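The Open Day

I only went because of the shoes. My sister had been after me for weeks to get out of the house, and she'd signed both of us up for an open day at Helon, and then she came down with something and texted me at noon to say I should go alone and tell her everything. I wrote back that I'd rather clean the oven. She wrote back that they made you take your shoes off at the door and I'd finally get to show somebody the socks she gave me for my birthday. (Herons. Little gray herons, all the way up!)

So I went, in the socks, on a bus that took forty minutes longer than it should have, and when I came in the talk had already started.

The man giving it was named Chandrasekhar Annamalai and he had a lovely voice, the kind you'd want reading you the terms of a loan. He was telling everyone about the old days, when the whole company was 2 people and a rented room over the Boychuk bakery, and how the first arm they ever bought was named Mulen and it once threw a bread roll out of a window. People laughed. I laughed too, though I was mostly looking for a place to stand where I wouldn't be asked anything.

I should say that I waited tables for most of my life. I started at the Nunov when I was nineteen and stayed until it closed, and by then my knees had filed for divorce. I can carry four plates on one arm. I can tell from across a room who is going to send back the soup. So when Chandrasekhar said the next demonstration was about "tabletop service," I felt my back go stiff, like a cat that's heard the carrier come down off the shelf.

"Tell it where the cup goes," he said to us. "Anybody. It has two trays to choose from. You just point."

A young woman in front of me, Ayanda Mathebula by her sticker, asked whether it understood pointing from people who point badly. He said that was pretty much the whole job. She asked what happened when it got it wrong. He said then you point again, and it doesn't sulk, and she wrote that down! I liked her right away.

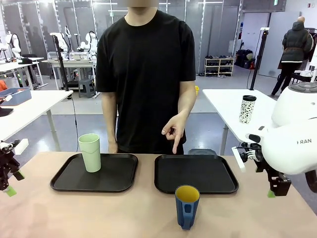
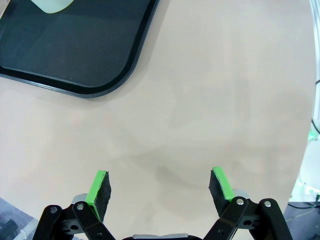
"You've got the cup too close to the side," I said.

I swear I hadn't planned to open my mouth. It was the waitress talking. Chandrasekhar turned around with a big smile and asked what I meant, and I said that if you carry a tray with one tall thing on it and the tall thing is over by the rim, you're going to be wearing it by the second table. You put it in the middle. If there's two, you put the heavy one against your shoulder. Everybody knows that.

"We didn't know that," said a man by the wall.

He was Juraj Hájek, and he turned out to be the one who wrote the part that decides where things get set down. He came over and asked me how I'd stand a mug next to a cup, and which way I'd turn the handle, and did it matter if the customer was left-handed. Did it matter! I told him about a regular at the Nunov, Mr. Kratochvíl, Svatopluk Kratochvíl, who came in every morning for eleven years and never once said he was left-handed. I worked it out from the coffee on his right cuff. After that I turned his handle the other way and he never mentioned that either, but at Christmas he left me an envelope with 40 dollars in it and a card that said only "Thank you for the handle."

Juraj went very quiet. Then he asked if I would say that again, slower, and could he record it on his phone.

They gave me a turn after that. I pointed at the tray I wanted, and I felt like a fool, and I also said "please," which made a kid behind me giggle. The arm came down over the table a good deal more slowly than I'd have done it. It stopped a little way above the cup, and the fingers opened, and it stayed there long enough that I started leaning with my whole body like you do when you're watching somebody else parallel park. Go on, honey, I thought. Everybody's first week is like this. My first week I dropped an entire tray of water glasses at the feet of a bride.

It got the cup. It lifted it and brought it across, and it set it down, and where it set it down was bad. Right up against the rim. I clicked my tongue at it, out loud, exactly the way Ketill used to click at me.

Ketill Juhl ran the floor at the Nunov. He never raised his voice in his life, he just clicked, and you'd go back and do it over. I hated that sound for a year and then one day I noticed I was clicking at the new girl. He's been gone a good while now. I hadn't thought about him since spring, and there I was in my heron socks with my eyes stinging over a plastic cup.

"Again?" said Chandrasekhar.

"Again," I said.

We did it again until Ayanda's ride came and the family with the kid had left. Juraj told me it had done 4000 of these before I ever walked in, and I said well, with who? He thought that was funny, but I was asking. He said mostly with him. I asked had he ever waited tables and he said no, and I said then it had done it 4000 times with no one to click at it.

On the bus home I called my sister, who sounded like a drain, and told her about the bakery and the bread roll and Mulen and the window. She wanted to know if the robots were creepy. I said they were slow. She wanted to know if anyone had noticed the socks. I said Chandrasekhar had, he'd asked me what kind of bird that was, and she was so pleased she had a coughing fit and had to put the phone down.

I didn't tell her the last part until later. When I was sitting on the floor getting my shoes back on, Juraj came out with a piece of paper with a phone number on it and asked what I was doing in May. I said I was retired. He said he knew, but what was I doing? And I said I'd have to look, and I took out my little calendar and turned the pages very seriously, with nothing written on any of them but the dentist.

"Mornings are best for me," I said.

He wrote that down too.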